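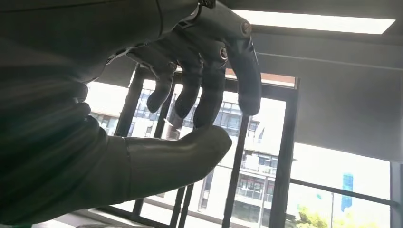

Altero Wide Roller Blind, Grey
From Bramo
Code 804
£132 including fabric, tube, chain and brackets

Hello! I'm Keabetswe Tshabalala and I look after the blinds here at Bramo, so if you've rung up with a question about a window you've probably had me on the other end, tape measure in hand. The Altero is the blind I get asked about most. It's a plain grey roller for big windows, the kind you get in offices, workshops and studios, and it does a very ordinary job well. I have one over my own desk and I've had it halfway down for most of August.

What it's like to live with

It's a calm sort of grey. I've seen it under white strip lights and I've seen it next to a dark grey ceiling, and it sits happily with both (I was a bit worried about the dark ceiling, I'll admit, but I ended up liking that one best). If your room already has a lot going on, with shelves and screens and cables everywhere, a plain blind is a relief.

The fabric is a dim-out, so it takes the glare off and still lets you know it's daytime. Please don't buy it for a bedroom if you need it properly dark. We do a blackout called the Ciltari for that, same chain and same brackets, and I'd much sooner sell you the right one than have you send this back.

The way I use mine is to pull it down over the top part of the window and leave it there. High sun stays off my screen and I can still see out when I'm sitting down. You can stop it at any height you like and it stays put, no clicking into fixed positions.

Colours

Grey, as on this page. There's also a sandy shade we call Xolalpa, which is warmer and looks lovely against brick. It takes longer to make up because we cut it to order in smaller batches. Ask me for a swatch of either, they're free. Stick it on the glass with a bit of tape and look at it in the morning and again late afternoon before you decide.

Measuring up

Measure the width in three places and the drop in three places. For a blind inside the recess, send me the smallest width and tick "recess" on the form. We take off the bit for the brackets ourselves, so don't take it off as well! I get that every single week and the blind comes out too narrow and everybody's sad.

For a blind outside the recess, decide how far you want it to overlap and send the finished size. Tick "exact". I like a generous overlap on the sides if there's wall to spare, less light creeps round the edges.

Look out for window handles, trunking, alarm sensors and anything else that sticks out. If the handle gets in the way, order the blind reverse rolled, with the fabric coming off the front of the tube. It doesn't cost any more and there's a box for it on the form.

Several blinds in a row? Send me a little sketch. It can be terrible, mine are. Just number the windows from left to right as you stand inside the room, and write which side you want each chain.

Putting it up

You get 4 brackets in the box, with screws and plugs. They'll go into the ceiling, the wall or the top of the recess. Keep the line level between them, use a proper spirit level and not the one on your phone, and check it again before you drill the second hole. A tube that's even slightly off will wind the fabric to one side and you'll be looking at that for years.

For suspended ceilings, don't fix into the tiles. Go into the wall behind or ring me and we'll talk about extension brackets.

It's a comfortable job for two people and a grumpy one for one person. The wider blinds really do want someone on each end. The child safety clip for the chain has to be fixed to the wall and kept tight, it comes with its own screws in the small bag, so don't throw that bag out with the packaging.

Cleaning

A soft brush on the hoover, top to bottom, with the blind fully down. Marks come off with a barely damp cloth if you get to them early. Let it dry before you roll it up again. No sprays, and please no washing machine (somebody did, it came back to me in a carrier bag).

What's in the box

Blind on its tube
4 brackets with covers
Control chain
Safety clip
Screws and wall plugs
Fitting sheet, with my drawings on it, sorry

Guarantee and returns

The tube and chain mechanism are covered for 2 years. Because every Altero is cut to your size I can't take one back for a wrong measurement, but if we've cut it wrong we make it again and collect the old one. If you're not sure about your numbers, email them over before you pay and I'll have a look. I'm at my desk from 8.30 in the morning.

Spare chains, brackets and end caps are on the parts page. Quote code 804 so you get the right size of tube end.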